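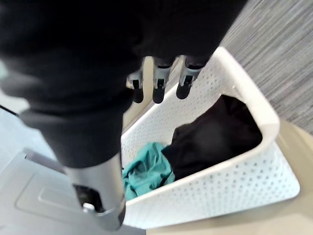
Which radio setup for our flood relief car convoy?

Posted in: Community Help > Emergency & Volunteering > Radio and Communications
63 views this week

Firdevs Başaran
Hi everyone! Our driving club in Warkby has 6 cars signed up to carry supplies when the river comes up, and I have somehow become the radio person (very happy about it, I should say). In August the low road went under and the phones were out for most of an afternoon. Two of our drivers ended up at the wrong school with a trunk full of blankets, and the people who needed them were across the bridge at the other one.

We have a mix of gear right now. Three drivers own cheap handhelds, one has a proper mobile unit bolted under the dash, and the others have nothing. I've been reading about a Troneo repeater that you can put up on a mast and run off a car battery. The club has 2456 dollars saved and everyone is in favor of spending it well before the wet season.

Should we buy the repeater first, or get matching radios in every car and worry about range later? Also, does each driver need a license, or only me? And how do you practice this sort of thing without boring people to death? I'd love to hear from anyone who has done it for real!

oldlevee
Matching radios first, all the way. I ran communications for a boat and truck group for years and loved nearly every minute of it, and the best thing we ever did was put the same radio in every vehicle with the same channels in the same order. When a driver calls in confused at night, you can tell them "turn the knob two clicks to the right" and you know what they are looking at.

Get mobile units with outside antennas for the cars. A handheld inside a metal car loses a great deal of its signal, and people blame the radio when the trouble is the roof over their heads. A magnet mount antenna in the middle of the roof is fine for a club like yours. Keep the handhelds you already have for whoever gets out and walks.

On licenses, it depends on which radio service you use and where you live. If you go the amateur route, plan on every person who will be talking on their own having a license. Some other services cover a family or need no license at all, with lower power or shorter range. Check the rules before you spend anything, because a repeater in particular may not be allowed on the service you pick. Ask your local amateur club too – they are usually delighted to be asked, and they may already have a repeater on a hill that covers your valley.

Now the part I really enjoy: practice! Do it as a drive. Send every car out on a different route, give each one a made-up load, and have one person at home base with a paper log writing down the time, who called and what they said. Halfway through, "close" a road over the air and let them sort it out. We finished ours with soup in somebody's garage and people asked when the next one was. Keep messages short: who you're calling, who you are, where you are, what you need. Have them read addresses back to you every time. Your two schools would have been caught right there.

For the money, I'd price the radios, antennas, fuses and proper wiring, then leave a good chunk alone for spare batteries and the things you'll find out you need.

Ağca
we use channel 3 and its fine. repeater is overkill for 6 cars imo

marshroad_mel
What a great project, I wish our club would do this! I agree with oldlevee on the radios, but I'd stick up for the repeater a little. We're in hilly country and two cars on either side of a ridge can't hear each other at all, no matter how nice the antennas are. We spent 1572 dollars on ours with the mast and the cable, and it has been worth it on our roads. If Warkby is flat you may never miss it.

A cheap thing to try before you buy: park one car up on the highest spot you can safely reach and have that driver pass messages along between the others. Mark on a map every place where somebody drops out. Do that on a couple of practice drives and you'll have your answer.

Two more tips from our side. Label both ends of every cable, and write the channel list on a card taped to the visor. Oh, and please talk to your local emergency office before the season starts – ours gave us a contact name and a list of shelters, and they would much prefer to know you're out there. No radio makes a flooded road safe, so agree now that any driver can turn around and say so, with no arguing from base.

Firdevs Başaran
Thank you all so much! I've written to the amateur club and we're doing a map drive with a car parked up by the water tower. Mel, could you tell me what length of mast you ended up with?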